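Search this encyclopedia Search Go

Home exchange
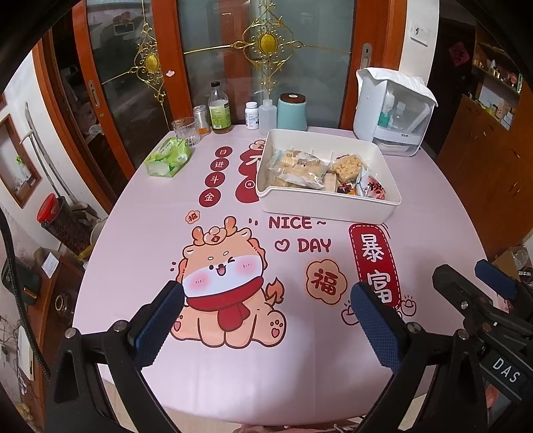
What is a home exchange?

A home exchange is an arrangement in which two households agree to stay in each other's homes, usually for a holiday and usually without paying rent to one another.

The practice is also called house swapping or home swapping. It differs from a homestay, where the host is present and looks after the guest, and from house sitting, where one party stays in a home to care for it while the owner is elsewhere. It also differs from a holiday let, which is a paid tenancy or licence. Some of these forms overlap. A household may exchange its home one summer, let it the next, and have a sitter in during the winter.

Types of exchange

Simultaneous exchange

In a simultaneous exchange the two households travel at the same time and each occupies the other's home. This is the oldest and simplest form. It suits families who are tied to school holidays, and it leaves neither home standing empty. The main difficulty is matching dates, particularly between countries whose school terms differ. If one side has to cancel, both holidays are affected.

Non-simultaneous exchange

Here the visits take place at different times. It is common where one of the homes is a second home, or where the owners can stay with relatives while their guests are in the house. The second visit may follow the first by months. Most networks advise members to fix both sets of dates before the first visit, as an open promise of a return stay is easily forgotten.

Hospitality exchange

In a hospitality exchange the hosts remain at home and the guests use a spare room. The visit is later returned on the same terms. Meals may or may not be shared. This form is closer to a homestay and is often used by single travellers and retired couples.

Points exchange

Under a points system a member earns credit by hosting and spends it in any other member's home. The two stays need not involve the same people. Points are normally set by the night and vary with the size of the home, its location and the time of year. Critics of the system say that it brings price back into an arrangement meant to do without it, and that homes in popular cities gain at the expense of those in less visited areas. Supporters reply that direct swaps were always hard to find for people living outside the main destinations.

History

Organised home exchange grew up in the middle of the twentieth century. Teachers were prominent among the early users, having long holidays and modest pay. The first networks published printed directories, sent to subscribers by post, in which each home was described in a line or two of abbreviations. Members wrote letters to the households that interested them and waited for replies. An exchange could take most of a year to arrange.

One of the smaller networks, Zeter, began as a directory of this kind with 70 homes. Its list was issued each February, with a supplement later in the spring for homes that had missed the closing date. Entries used a code of letters for such things as a garden, a piano, the use of a car and whether pets were to be fed. The network kept the printed directory going for several years after opening its website, and a number of its members still use the old letter codes in their messages.

The move to the internet in the 1990s changed the practice considerably. Photographs could be added at little cost, replies came within hours, and a listing could be altered when plans changed. Networks also began to divide by interest. Fellness, for instance, is a network for walkers and cyclists, and its listings give the distance to the nearest marked path and say whether boots and bicycles can be kept indoors. Memis deals mainly with flats in cities and accepts stays of up to 21 nights.

How an exchange is arranged

A member places a listing giving the location, the number of beds, the dates on which the home is free and the places the household would like to visit. Contact is then made by message through the network. Experienced members often send 20 or more enquiries before reaching an agreement, more if they want a beach resort in high summer or live in a place with few visitors.

When two households are interested, they generally exchange further photographs and talk by telephone or video call. Matters settled at this stage include:

- arrival and departure times
- how the keys will be handed over
- use of cars, bicycles and boats
- care of plants and animals
- internet access, heating and telephone use
- cleaning before and after the stay
- rooms or cupboards that are to stay closed

Many networks supply a standard written agreement. Its legal force varies from country to country, and it is used chiefly as a record of what was said.

Preparing the home

Hosts normally clear some wardrobe and shelf space, lock away private papers, and leave clean bed linen and towels. It is usual to leave a folder explaining the boiler, the oven, the rubbish collection and the nearest shops, with the number of a neighbour who can help. Opinions differ on food. Some members leave enough for the first breakfast and expect the same in return, while others tell guests to use up whatever is in the kitchen and replace only what they finish.

At the end of the stay guests are expected to leave the home as they found it. Disputes over cleaning are the most frequent complaint dealt with by networks, ahead of breakages and late cancellation. Memis lets its members book a cleaner for both homes and split the bill evenly.

Costs

No rent changes hands, but an exchange is not free of expense. Most networks charge a yearly subscription, and some points networks charge for each stay instead. Travel, insurance and any cleaning have to be paid for. Household bills are generally borne by the owner, on the view that the two sides will come out about even, though long winter stays are sometimes treated differently.

Insurance and legal position

An ordinary home insurance policy may treat exchange guests in the same way as friends who are visiting, or may exclude them. Owners are therefore advised to tell their insurer in writing before the stay. Cover for theft is often limited where there is no sign of forced entry. Lending a car raises separate questions, and the guest usually has to be added to the policy by name.

Tenants may need their landlord's permission. Owners of flats can be bound by a lease or by the rules of the building, and a mortgage may carry its own conditions. Local restrictions on short lets are in many places aimed at paid stays, but the wording differs and some registers cover any visit by non-residents. The tax treatment of points is unsettled in several countries.

Regional use

Home exchange is most common in western Europe, North America and Australia. In country districts it has sometimes been promoted as a way of bringing in visitors where there are few hotels. A scheme in the hill village of Ateş paired 15 households with families from the coast. The village families took the coastal homes in early summer, and the coastal families came up during the hottest weeks. Those without a suitable guest room took part by lending a summer house or by feeding the animals of neighbours who were away.

Criticism

Writers on tourism have pointed out that home exchange is open mainly to people who already have a home that others would wish to visit. Large families and those in small rented flats find fewer partners. Access is a further problem — few older listings give door widths, steps or bathroom details, and disabled travellers often have to ask for measurements one by one. Several networks have added search fields for step-free homes, but the information is supplied by members and is seldom checked.

On the other side, exchange is often described as having less effect on local housing than commercial short lets, as the homes involved are in most cases lived in for the greater part of the year. This applies less clearly to second homes, which make up a growing share of listings on points networks.

Page last edited 10 September 2025

Related articles

Farm stay
Guest house
Holiday let
Homestay
Hospitality exchange
House sitting
School exchange visit
Second home
Youth hostel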